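Re: [housing-coop] lever handles and floor finish, second round

Thanks for the numbers. I went through the Zaltwood quote again last night and have a few comments. Door and floor first, as those are what we vote on in March.

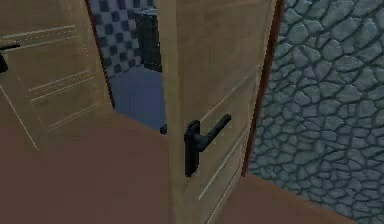
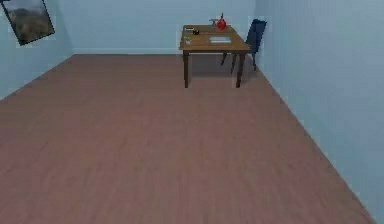

On price, Berrada wants 2000 up front and the rest on completion. Milell asks for nothing up front but can't start for 9 weeks. I would take the wait. We have lived with the old doors this long.

> Do we have to replace all the handles at once?
> Unit 7 says theirs still works fine and they
> would like to keep the round knob.

No, we don't. The bylaws only cover the outside face of the entry doors -- anything inside a unit is up to the member. If unit 7 wants to keep a knob on the bedroom door, that costs us nothing.

> Also, is the 300 for hauling away the old
> boards per unit or for the building?

For the building. I called Amik to check. They will take the boards and the underlay, but they won't take anything with glue on it, so the two kitchens on the ground floor will have to be handled separately. I don't have a price for that yet.

One more thing. The stairwell light on the second landing is out again. I put in a new bulb at 6 p.m. and it was dead by morning, so it is probably the fixture.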